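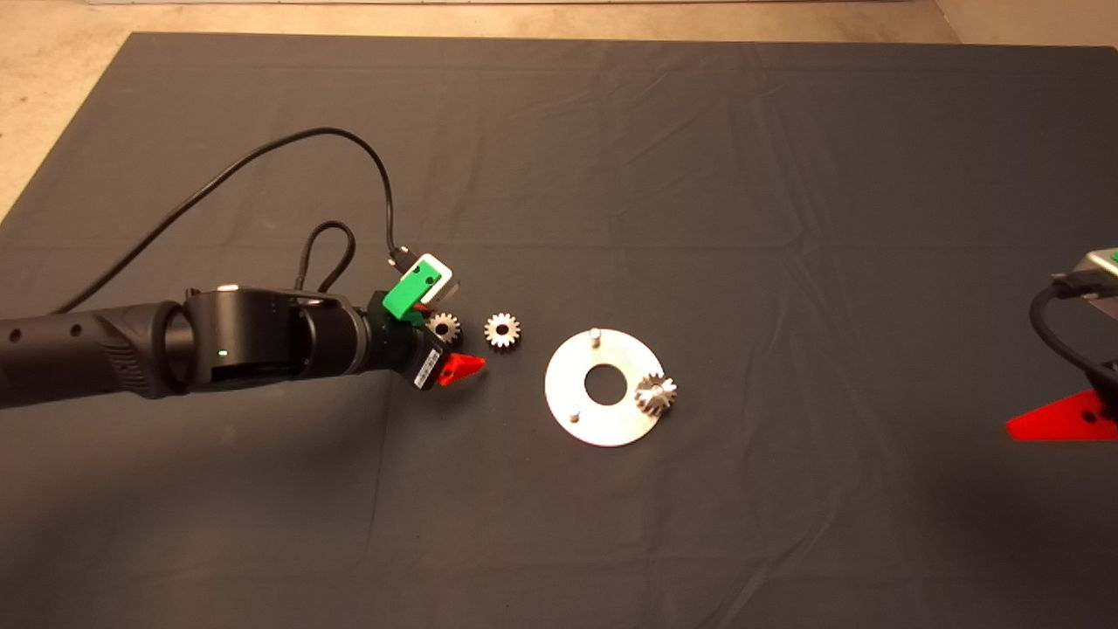
Flerstead council wants to charge $23 a month for curbside compost. They say 635 households "expressed interest." I filled out that survey in February and it never mentioned a price.

2/ Clicking "maybe" got me counted as interested. So did skipping the question – I asked.

3/ The plan breaks even at 500 paying homes. Wivwood tried the same thing with a free first year and got 300.

4/ Venkatesh Sastry keeps calling it "cautious." Fine, then show us the hauling contract before the vote.

5/ I like compost. I'd still like to see the math.

Recent posts
Stitell bus cuts, again
Who picked the new parking meters?
Rai Street paving notes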